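Stoltlow Support / Tickets / 664
Subject: Arm stops above rack, does not close on it (simulation)
Product: Matei task planner
Opened by: Bogdan Barbu, Gremetti
Status: Open, waiting on customer
Priority: Normal

Entry 1, customer
We are testing whether one arm can take over the bench chores at the end of a shift: pick up the rack, put it in its storage spot, move the well plate to the reader, clear the bench. A person does this now. Before buying hardware we are running the job in simulation. The plate move works. The rack move does not. The arm travels to the rack, stops above it with the gripper pointing down, and stays there until the planner times out. No collision is reported.

Out of 1000 runs with small random offsets on the rack position, 265 finished. The rest timed out at the same step.

Entry 2, support
Please send the planner log from one failed run and the rack model file. Also confirm which grasp set is loaded. The default set was written for household items (cups, bowls, folded towels) and has a wide approach.

Entry 3, customer
Log and model attached. Default grasp set. We did not know there was another one.

Entry 4, support
The log shows the approach pose is reached and the descend step is rejected. Reason code is "no valid closing width." The planner measures the collision shape of the rack, and in your file that shape is one block with a margin added on all sides. With the margin, the short side is wider than the gripper can open. When the random offset also turns the rack a little, the planner sometimes finds a diagonal grasp on a corner, and those are probably your 265.

Steps to try:
1. Set the collision margin on the rack to zero.
2. Load the narrow grasp set from the lab folder.
3. Leave the plate and tray settings alone.
4. Run again with the same random seed.

Entry 5, customer
Did steps 1 to 4. Better, but 58 runs still fail. In these the arm again holds over the end of the rack nearest the shoulder limit. We tried moving the rack closer to the column and the failures went away, but that is not where people leave it on a real bench.

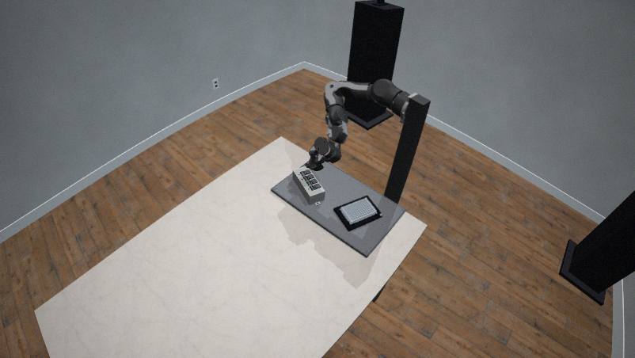 The rack position is the part we can't change. Whoever used it last puts it down wherever there is room, and if the arm only works with the rack in one place then someone has to set it there first, and at that point they could have put it away.

Entry 6, support
Understood. The remaining failures have a different code, "wrist limit on descend." The planner picks an elbow pose at the start of the approach and does not change it later. Set elbow_replan to on. It adds planning time to each pick.

On your wider question, I would not use the simulated success rate to decide on staffing. The model has rigid contact, even light and a rack that always has the same weight. Your bench will have liquid in the plates and labels coming loose. Prolance Labs ran a similar job on hardware with our planner and kept a person on the late shift for the cases the arm skipped.

Entry 7, customer
elbow_replan is on and the full batch is queued. Will post the failure codes when it ends. Please keep the ticket open.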